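Keeping a Home Kitchen: Handout for Session 4
Washing Up and Drying Plates
Course tutor: Noel Navarro
October 4, 2025

Welcome back, everyone, and thank you for the lovely talk we had last time about tea towels, which ran well past the end and which I enjoyed far more than the cupboard plan I was meant to be giving you. We'll pick that up again later on. For now we are at the sink.

1. Before the water goes in

Scrape everything first. I know it sounds like something your gran would say (mine certainly did), but a plate that goes into the bowl with gravy on it spoils the water for all the plates that come after. Stack by size, with the biggest at the bottom, and keep knives to one side where you can see them.

Glasses go first, then cutlery, then plates, then pans. If you only remember one line from this handout, let it be that one. Virgilio Magbanua asked in August whether mugs count as glasses. They do, unless they've had soup in them.

2. Washing the plates themselves

Use water as hot as your hands will happily stand, and change it when it goes cloudy. Wash the face, then the back, then run the cloth once round the rim. Plates with a raised pattern need a soft brush as well, worked gently along the edge, as a flat sponge tends to skate over the top of the bumps and leave the dips alone. Rinse both sides under the tap.

3. Standing them in the rack

Now we come to the part I really wanted to talk about! A rack works by letting air pass between the plates, so every plate wants to stand upright on its edge with a bit of room on either side. Start at the back and work towards yourself, and try to keep all the faces turned the same way. When you put a plate in or lift one out, hold it by the edges and bring it straight up, so that it doesn't knock its neighbour.

Mixed sets are perfectly fine. Red and teal plates can share a white plastic rack very happily, and a plain rim will stand quite nicely beside a scalloped one with little raised white dots. Just go slowly with the wavy edges, which are the first to chip when two plates meet.

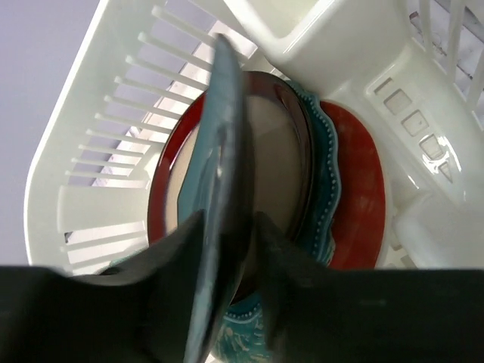 4. Putting away

Leave the plates until the rims are dry to the touch, and check the underside too, where a drop or two likes to hide in the foot ring. If you need the rack in a hurry, use a clean, dry tea towel and do the backs first. Heaviest plates at the bottom of the pile, please, and anything with a fancy edge on top.

For next time, bring one plate from home that you find awkward to wash or store, and we'll have a look at it together over a cup of tea.

Related handouts
Session 2: Cloths, Sponges and Brushes
Session 3: Tea Towels and the Cupboard Plan
Session 5: Pans, Lids and Baking Trays
Reading list for all sessions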